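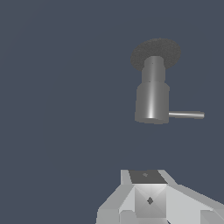

Hi Herman,

You asked for something shorter than the spring report and with fewer acronyms, so I'm going to try! Quick version first: Jirnelix is on schedule for the bench tests, we're behind on the paperwork for the deorbit plan, and I need a decision from you on the radio before the end of October.

The long version. When the Ultik grant came through, we promised you a small satellite that could ride along on somebody else's launch and bring itself down once its work was over. The satellite half is going well. The flight computer has now run for 104 hours straight without a restart, and the old record was a pretty embarrassing overnight run that died just before breakfast. Tennant rewrote the part of the software that kept filling up the memory, and I owe him a large lunch for that.

Power is fine too. We lost two weeks waiting on the second batch of solar cells (the supplier sent the wrong size, then sent the wrong size again), but the panels are built and they put out what we said they would. I've moved the vibration test up to use the slot we already paid for, which means the cold chamber test slides back. I don't love doing them in that order, but losing the slot would cost us more.

Now the drag sail. We folded and released it 20 times in the lab and it opened fully in all but one. The bad one hung up on a corner, and we think the fold itself was sloppy. Tristesel is writing up a proper folding procedure so it doesn't depend on whose hands are doing it that day. I'd like to run another set before I tell you it's solved.

The paperwork. Ugh. We planned for one license application and it has turned into three that all want each other's answers. The frequency people want our final orbit, the launch broker won't confirm an orbit until the debris plan is accepted, and the debris reviewer sent ours back asking for the mass of every part that might survive reentry. Fair question, but we hadn't weighed half of them separately. That's done now and the new version goes in next week. I had set aside 400 hours of staff time for licensing over the whole project and we've already burned through most of it, so expect a request to move some money over from travel. I can live with one less conference.

So, the radio. The one we picked works, but the maker is dropping it, and a spare now costs $1,497. I want to buy two while they're still around. The other choice is switching to the newer model, which is cheaper and would mean redoing the antenna work, plus a changed form with the frequency people (see above, ugh). My vote is for the spares. Could you let me know either way?

Next up for us: vibration test, the second round of sail releases, and a first try at talking to the satellite from the ground station across town. The budget sheet is attached, and line seven is the one to look at.

Talk soon, and call me if any of it looks weird!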